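Three weeks by bus and what I spent

3 June 2020

I promised some readers that I will write how I paid for my trip last October, so today I finally sit down with my notebook. Many people wrote to me that they want to travel slowly but they are afraid of the cost. I was afraid too. My budget was 1,000 euros for everything, and I came home with 32 euros in my pocket, so the trip cost me 968.

First, the tickets. I did not buy a pass. I compared it with single tickets and for my route the pass was more expensive, because I wanted to stay many nights in the same place. All my long bus tickets together cost 119 euros. I bought the first two at home and the others on the road, usually one or two days before. In summer I would not do it like this, but in October the buses were half empty and the price almost did not change.

The longest ride was to Urnell. The bus left late in the evening and arrived before the bakeries were open, and this was a mistake that I made myself. I saved one night of hotel, yes, but I was so tired that I slept in the afternoon and saw nothing of the town that day. Since then I take a night bus only if I can leave my bag and lie down somewhere in the morning. Ask your guesthouse before you book. Mine in Urnell answered my message very kindly, but only after I had already paid for the ticket.

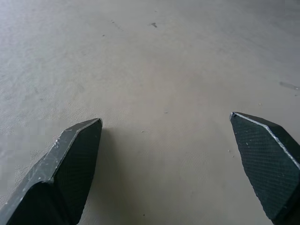

For sleeping I used mostly small family guesthouses. The best one was Stankevičius, on a hill above the lake in Bekama. It is not on the big booking sites. I found the telephone number on a paper at the bus station and I called with my heart beating, because speaking on the phone in a foreign language is still the most difficult thing for me. The room cost 30 euros with breakfast. Breakfast was black bread, white cheese, tomatoes and a very strong coffee, and I could take an apple for the road. I planned two nights there and stayed five.

Food was the part where I was too strict. In the first week I ate soup from a packet almost every evening, and I was a little sad about it. Later I changed the plan — a cheap lunch in a restaurant, where the workers from the town eat, and something simple from the shop in the evening. It cost me only a little more and I felt like a person on holiday again.

In Sirnell I spent money that I did not plan. My shoes opened at the side and I had to buy new ones. They were ugly and brown, and I still wear them. If you make a budget, please leave something for this kind of thing.

Some of you asked if I would go alone again. I would, but I would take fewer clothes and a better map. The route between Bekama and Sirnell has a walking path along the river, and I learned about it only from the bus window. When it is possible to travel again I want to go back and walk it, maybe over two days with one night in the middle. If you know a simple place to sleep on that side of the river, please write to me in the comments.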